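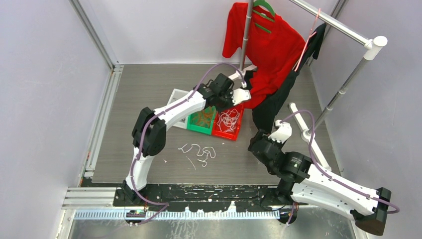 *Photo: Gridus*

**Re: [revel-list] Gridus open day - worth the drive?**
Nov 20, 2025

> I signed up for the afternoon tour and came home impressed. Two arms sorting string into trays by colour, no one touching anything. If they can handle string they can handle our returns bench. Gridus says 50 sites will have one by next September. Should we ask for a quote before the Imance contract comes up?

I was on the morning tour and I'd hold off on the quote.

String is hard, I'll give them that. It has no fixed shape and it catches on itself. But our returns bench is mostly clothing, and the clothing in that cell was a red shirt and a black garment on a rack. They stayed on their hangers the whole time I was there. I asked whether the arms could take the shirt down, fold it and put it in a bag. The answer was that garments were "a separate program" and not part of the day's demonstration. That was the only program I'd come to see.

We were also told the thing runs unattended. I stood at the glass for one full cycle and a staff member stepped in 2 times to reset it. Perhaps your group had a better run.

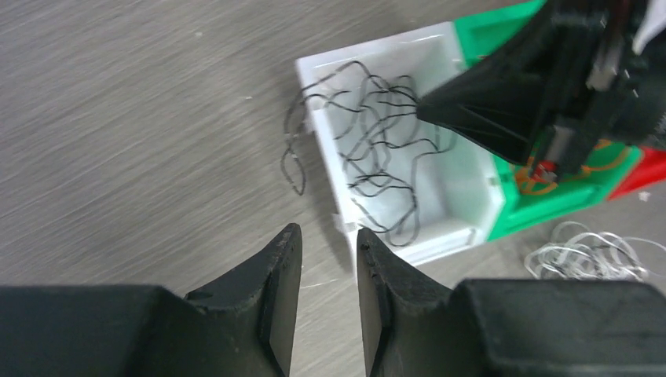

My other gripe is what counts as sorted. The slide said a piece is done once it's in the right container. Does a cord still count if a loop of it is hanging over the side and lying on the table? On our bench a loose end gets caught in the next thing you pick up, and then you've got a knot and a grumpy packer. I put this to the presenter and got a line about "tolerances" - no number attached.

They also quoted 3,000 picks with no faults. I asked over how many days, and with whose string, and was told it would be in the report. I haven't had a report.

Kaneko will let you send a carton of your own stock and watch it go through, tangles and all. It's a 4 hour session and you keep the log. I'd want the same from Gridus before anyone here talks price. If they say yes, I'm happy to pack the carton myself, and it will have the worst drawstring hoodies we own in it.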